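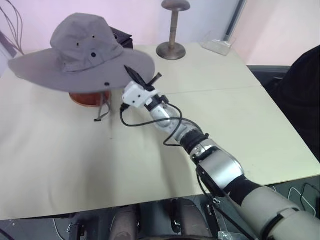

Badcombe Outdoor Clothing Association
Minutes of the Product and Display Meeting
Held Friday, December 18, 2020

1. Minutes of the previous meeting
Approved without correction.

2. Gray bucket hat
The meeting reviewed the gray wide-brimmed hat proposed for the Solheim range. Members approved the tall crown and the eyelet vents. The chin cord and toggle were accepted. Two members asked that the brim be made firmer; the motion was put and not carried. An order of 554 hats was approved, for delivery in June.

3. Hat stands
Members compared the round reddish-brown wooden stand with the bronze-colored metal one. It was agreed that the wooden stand be used for soft hats and the metal stand for the Darkadier felt hats. A quotation for 68 wooden stands is to be obtained from Wiltino.

4. Display tables
The cream tabletop was found suitable for the shop. Smudges are to be wiped off each morning before opening. The question of clear plastic boxes for small goods was deferred.

5. Printed labels
The reprint of 1,000 care labels was approved, with the washing instructions in larger type.

6. Other business
Item 7 of the June action list remains open.

The meeting closed at noon.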